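How to fold T-shirts for a small drawer
Updated 3/5/24

Folding shirts so they stand on edge lets you see every one when the drawer is open.

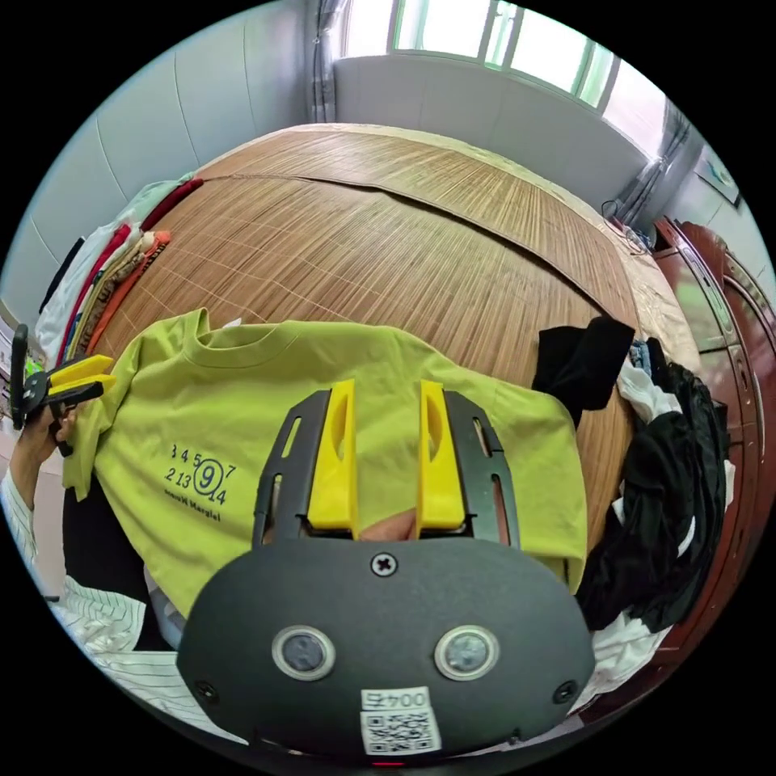

1. Measure the inside height of the drawer. Ours is a Kobori unit, and the folded shirts need to sit a couple of centimetres below the rim.
2. Lay the shirt face down and smooth it out from the centre.
3. Fold one side in to the middle and turn the sleeve back on itself. Repeat on the other side.
4. Bring the hem up to just short of the collar.
5. Fold in half, then in half again for a shallow drawer.
6. Stand the shirts in rows, folded edge up.

Heavy cotton may only need the first fold in step 5. Put long sleeves in a separate row. We swap ours over in December, when the singlets come out.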